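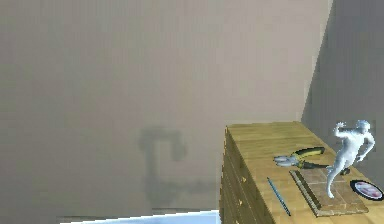

Grey wall, one shadow

Print this post | E-mail this to a friend

Search this blog Go

Choosing a colour for a wall, part two

In April I wrote that I would paint the big room before the summer. Several of you asked what colour I have chosen, so I must confess that I have not chosen. I have now a shoebox with 20 paint cards in it, and I know much more about the word "grey" than I wished to know.

In my first language we have one word for grey and we add "light" or "dark" to it. In the English paint shops it is not so simple. There is stone, there is pebble, there is mushroom, there is something called taupe which I had to look up, and the dictionary told me it comes from the French word for a mole. I like moles, but I had not thought of having one on four walls.

The shop I go to is Fakhoury, behind the bus station. They mix the paint while you wait and they sell small pots for testing. I bought two pots the first time and three the second time. The man at the counter asked me which direction my window looks. I did not know! I went home and stood at the window with the compass on my telephone like a lost tourist. It looks north, and a little to the east. When I told him this, he took away half of the cards I was holding.

What I have learned since then is that a colour is mostly a matter of the hour. The card called Hudum was my favourite in the shop. It is a soft beige with some grey inside. At eight in the morning on my wall it was pleasant, like the inside of a shell. At noon it was the colour of an envelope. In the evening, with the lamp on, it became almost pink, and I have had a pink room before and I do not want to go back to it. The other one, Parero, is colder. It looked sad on the card and quite calm on the wall, and I did not expect this.

Also the corner is important. Two walls with the same paint do not look the same, one of them always gets less light and goes darker. I had thought this was a fault of the painter. In my old flat I even complained about it to the landlord, and I would like now to take that complaint back.
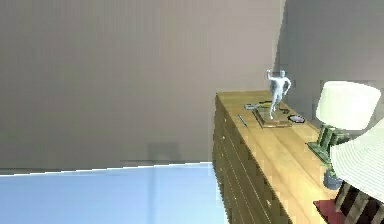

Taupe with pale blue and honey-coloured wood

The floor is another question. My sister says that you must choose the floor first and the wall after, because the floor costs more and stays longer. A friend from my evening class says the opposite. I have read 8 articles on this and they do not agree either. For myself, I think the wood decides. If you have furniture in a warm yellow-brown wood, then a cool colour beside it makes the wood look warmer, and a warm colour makes it look tired. This is only my opinion and I have no education in it.

Some practical notes, for those who asked:

Paint your test on a big sheet of paper and not on the wall. Then you can carry it from one side of the room to the other, and hold it behind your furniture. I painted the first ones directly on the wall and now I have five squares there, which my neighbour took for a work of art.

Leave the paper up for some days. I looked at mine on a cloudy Wednesday and loved it, and then the sun came.

Matt paint hides the bumps. Shiny paint shows every one, and my walls have many - the house is old and somebody before me was not patient with the plaster.

As for the price, I counted everything with brushes, tape, the primer and the good roller, and it came to around 800 for the room and the hall together. A small firm called Gikadness offered to do it all for a little more than that, and I am still thinking. I would enjoy to do it myself, but I also enjoyed to do the bathroom myself, and the door there has not closed properly since.

So at the moment Parero is winning. I will buy one more pot on Saturday and try it in the hall, where there is no window at all.

Print this post | E-mail this to a friend

This site uses cookies to remember your settings. Accept Read more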